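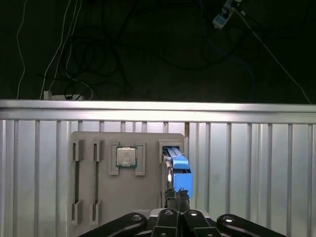 Setting Out a Component Board for the Trastby Practice Bench

These instructions are for staff who prepare and maintain the practice benches in the Trastby training rooms. They explain how to put up a component board, how to load it and how to keep the cables tidy. They replace the sheet issued in May.

What a component board is for

A component board holds loose computer parts upright and in fixed places, so that learners can practise fitting and removing them without opening a working machine. A typical board has long, narrow slots for parts such as memory modules, a holder for a processor and a larger socket frame for a block-shaped part. The holders are 3D-printed and may be replaced one at a time.

Before you start

Collect the following:
- one light gray board with rounded upper corners
- bracket clips, four for each long slot
- one processor holder with corner guides
- one socket frame
- a soft pencil, a steel rule and a small screwdriver
- 21 short screws from the Rinusetti drawer
- an antistatic wrist strap

Switch off the bench supply before working near the wall. Wear the wrist strap whenever a processor or memory module is out of its packaging.

Step 1. Choose the position

Fix the board against the ribbed metal wall, below the horizontal rail. Leave a clear gap of 50 mm between the top of the board and the rail. The board must bear on the raised ribs at both sides. If one side falls over a groove, move the whole board along until it sits flat. Check with your palm that it does not rock.

Step 2. Fit the long slots

The two long slots go on the left side of the board and run vertically. Place the first near the left edge and the second a short distance to its right. Start the screws in all the clips, slide a spare module in to line them up, and then tighten. The module should go in with light finger pressure and should not rattle.

Step 3. Fit the processor holder

The holder belongs in the upper middle of the board. Set the corner guides to the left and right of the processor and tighten them by hand only. The metal heat spreader must face outwards. Hold the processor by its edges at all times.

Step 4. Fit the socket frame

Fix the frame on the right side of the board. Offer up the blue plastic part at a slight angle, let the top enter first, and bring it square to the board. Do not force it. If it catches, take it out and look for a burr on the inside of the frame. A few strokes with a fine file will normally clear this.

Step 5. See to the cables

Cables belong above the rail. Coil any spare length and tie it loosely. Connectors that are not in use should be tied back so that they do not hang over the board. The power strip stays above the rail as well, where its switch can be reached.

Routine checks

Inspect each board after 42 sessions, or sooner if a part feels loose. Look for cracked clips, worn guides and screws that have backed out. Cracked clips must be replaced and may not be glued. Record the work in the Cerine log under the bench number.

Replacement holders are kept in the Akpalu cupboard. Requests for new boards go to Osvaldo Barros. Questions about electrical safety should be put to Esmaeil Parsa before any work is done.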